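The bottles we mean to deal with tomorrow

Every household I know has a spot on the floor where the empties gather, and ours has always been beside the bin — close enough to look like good intentions. It was Innes McIver, clearing his flat in Forsyth last March, who persuaded me that bottles deserve a proper sorting, down on the floor, with the basket lined and ready before you begin. 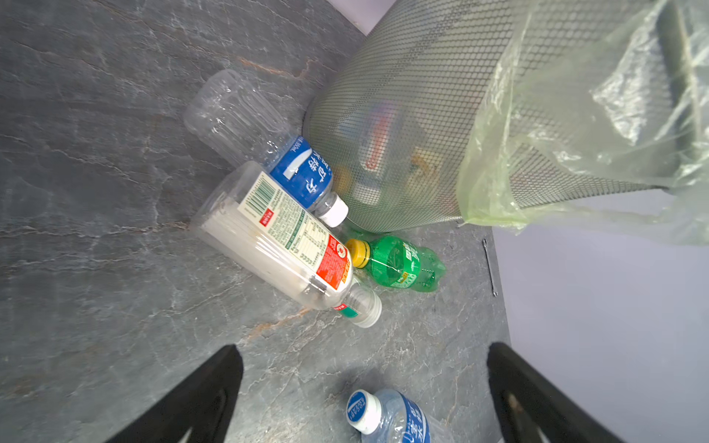 Rogério Frota wrote in to say that he does the caps first, always, and puts them in a jar by the kettle, and that the bottles go down far more willingly once the air can get out of them. I tried it his way and I must say I've come round to it, though my jar is already full and I have had to start on a second!

The floor gives up other things too, once you're down there. A tape measure, say, which belongs in the drawer and has probably been missed since the shelves went up.

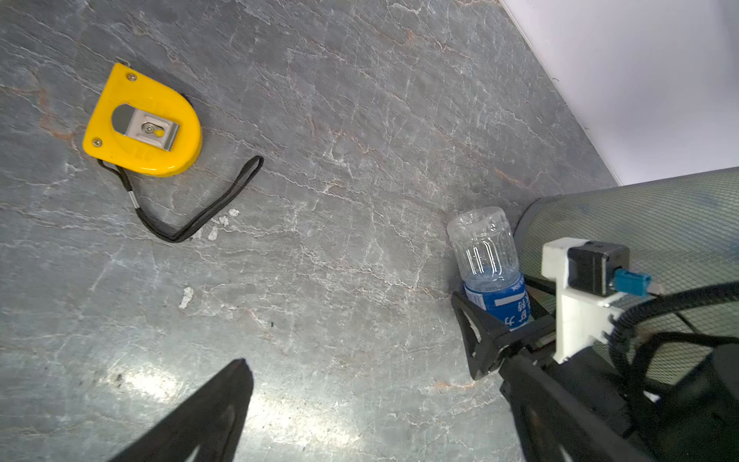 Should the labels come off before recycling? Most councils are happy to take them on, so leave them be unless yours asks otherwise, and spend the time on a quick rinse.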